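Caderno de oficina — maio
Entrada de quem ficou com a mesa de som e a edição

14h, estúdio pequeno. Sessão de escuta do Plulletti, o documentário sobre a banda de garagem que a Nulness quer lançar no outono. Versão de montagem número 6. Continuo sem estar convencido.

O problema de sempre: a cena em que a editora recusa o single. Na montagem 4 durava um minuto e resolvia-se sozinha. Agora tem música por baixo, pausa dramática, corte para a cara do baixista, outra pausa. O público percebe à primeira que o homem da editora se vai arrepender. Não precisa de três planos a dizer-lho. Anotei isto na versão anterior e voltou tudo igual, com mais reverberação.

Medições da bobina 2 (ensaio na cave):
- zumbido da rede bem audível até ao primeiro refrão, depois fica mascarado pela guitarra
- filtrei em 200 Hz para baixo, inclinação suave; a voz perdeu corpo, voltei atrás
- segunda tentativa em 185 Hz, um pouco melhor, ainda não gosto
- o prato da bateria distorce na gravação original, não há nada a fazer

O plug-in da Dralley promete «restauro inteligente» de fita antiga. Passei-lhe 16 excertos. Em quase todos limpou o sopro e levou com ele o ar da sala, e o ensaio na cave ficou a soar a anúncio de telemóveis. Dois excertos de conversa ficaram aceitáveis. Para os diálogos talvez sirva, para a música não o uso. Quem quiser discutir, ouça primeiro os excertos às cegas, como eu fiz, e depois falamos.

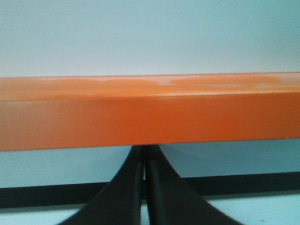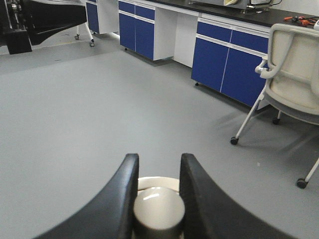

Barra cor de laranja na primeira; chão cinzento-claro na segunda.

16h30. Comparação com a banda sonora provisória. A produção quer que o concerto final soe «como se estivéssemos lá». Já ouvi esta frase em todos os filmes de música em que trabalhei, e quer sempre dizer a mesma coisa: público mais alto e graves a mais. A gravação que temos é da mesa, seca, com palmas ao longe. Misturar palmas de arquivo por cima nota-se logo na segunda canção, porque a sala da gravação era pequena e as palmas são de estádio. Fiz uma versão com as palmas e outra sem. Prefiro a segunda e suspeito que vão escolher a primeira.

Quanto ao argumento da Murthy (distribuição), de que o filme «apresenta a banda a uma nova geração»: pode ser. Mas cortaram a única conversa em que se percebe como as canções eram escritas, quatro minutos à volta de um piano desafinado, e deixaram ficar toda a discussão sobre casacos. Se alguém me mostrar que os casacos interessam mais a quem tem vinte anos, calo-me. Até agora só me mostraram diapositivos.

A favor, para ser justo: a abertura funciona. O corte do silêncio para o primeiro acorde está no sítio certo e não lhe mexia. O som da rua antes da entrada no clube também está bom, quase sem tratamento.

Por fazer:
- repor a conversa do piano numa cópia de trabalho e cronometrar
- pedir a fita original do ensaio, duvido que a cópia seja de primeira geração
- nova passagem no zumbido, desta vez só nas pausas
- guardar as duas misturas do concerto com nomes que se percebam — da última vez havia três «final»

A sincronização da bobina 3 continua a fugir perto do fim. Pode ser a velocidade do gravador da época, pode ser a digitalização. Não mexo enquanto não souber qual das duas.

Contacto: sala de som, extensão interna | © Oficina de som, uso interno | Voltar ao topo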